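Llevamos desde diciembre enseñando a doblar tela a los dos brazos de Careo. Voy contando por aquí cómo lo hacemos, que me lo han preguntado varias veces.

1/ Todo es por control remoto. Macarena Retamal maneja los dos mandos, uno por brazo, y el sistema graba posiciones articulares e imagen. Yo reviso las tomas después y descarto las malas.

2/ Una sesión normal son 80 demostraciones. Salen aprovechables unas 90 de cada cien al final de la semana; el primer día, bastantes menos.

3/ Lo que más cuesta es coger el borde. Si la pinza baja de más, roza la mesa y se lleva dos capas. Si baja de menos, cierra en el aire. Al operador le falta el tacto y tiene que fiarse de la vista.

4/ Empezamos moviendo los brazos a mano, con los motores sueltos. Para un brazo vale. Con dos a la vez hacen falta dos personas y se estorban. Lo dejamos a las 11 sesiones.

5/ Regla de Macarena: las dos pinzas suben a la vez y despacio. Si una se adelanta, la tela se tuerce y el doblez sale en diagonal. Esas tomas no entran.

6/ También grabamos correcciones: dejamos el borde mal puesto a propósito y se arregla desde ahí. Kivent, el programa con el que etiquetamos, las guarda aparte.

7/ Seguimos con las telas rojas. El doblez se lleva con las dos pinzas, una en cada extremo del borde.
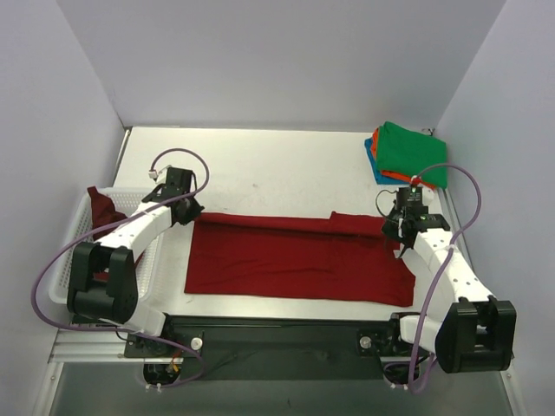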